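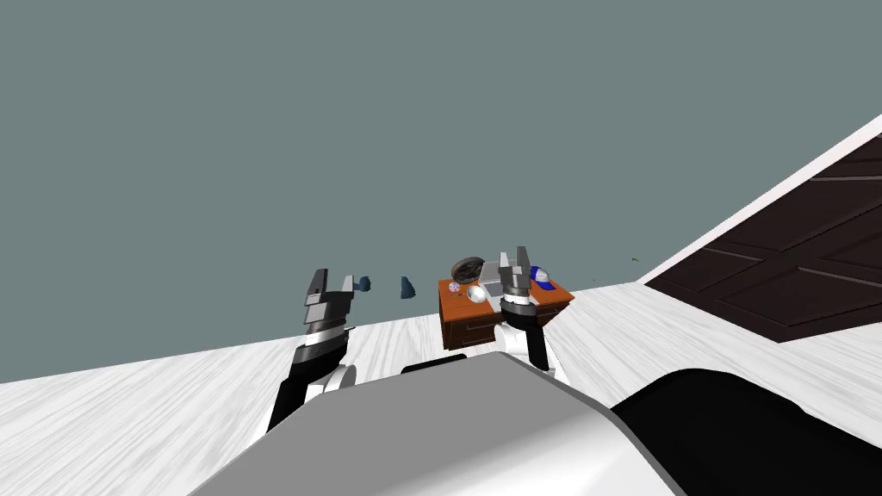 **Simulation Practice Working Group – minutes**

Date: 1/18/18
Chair: Fotis Balaskas
Minutes: Lambros Chatzigeorgiou
Also represented: Rirwood, Chettiar

**1. Previous minutes**

Accepted with one correction. Item 4 should read "per episode", where it had "per scene".

**2. Scene validity checks**

F. Balaskas tabled the revised text of section 2 of the practice guide. The check on object support now applies at load time and again after the physics has settled. An object with no contact below it at the end of settling is to be logged by name, and the episode held out of the training set until someone has looked at it.

Rirwood asked whether small props could be exempt. Not agreed. Chettiar noted that its own run of 3,724 episodes had 226 holds under the draft rule, and that sorting them by hand was slow. The group accepted that a batch review tool would help but did not make it a condition of the rule.

**3. Gripper clearance at start of episode**

Discussion of the minimum gap between an open gripper and the nearest furniture edge. The current wording measures from the fingertips only. Chettiar proposed measuring from the whole housing – its collision meshes are wider than the fingers. Agreed in principle. Wording to come back in March.

Two-arm scenes: the idle arm is to be checked in the same way as the working arm.

**4. Camera tilt**

Rirwood randomizes head camera roll and wants no upper limit. Chettiar wants a limit stated. Left open. In the meantime the roll value must be recorded with each episode.

**5. Object naming**

The shared list stands at 251 entries. Duplicates remain under "ball" and "sphere". Names are to follow the asset file, and labels added by annotators go in a separate field.

**6. Isari test room**

Flulton has not yet returned the signed access form. Carried over.

**Actions**

- FB: redraft clearance wording, item 3
- LC: merge duplicate names and circulate the list
- Chettiar: send hold logs in plain text
- Rirwood: written case on camera roll
- LC: follow up with Flulton

Next meeting in March, same dial-in.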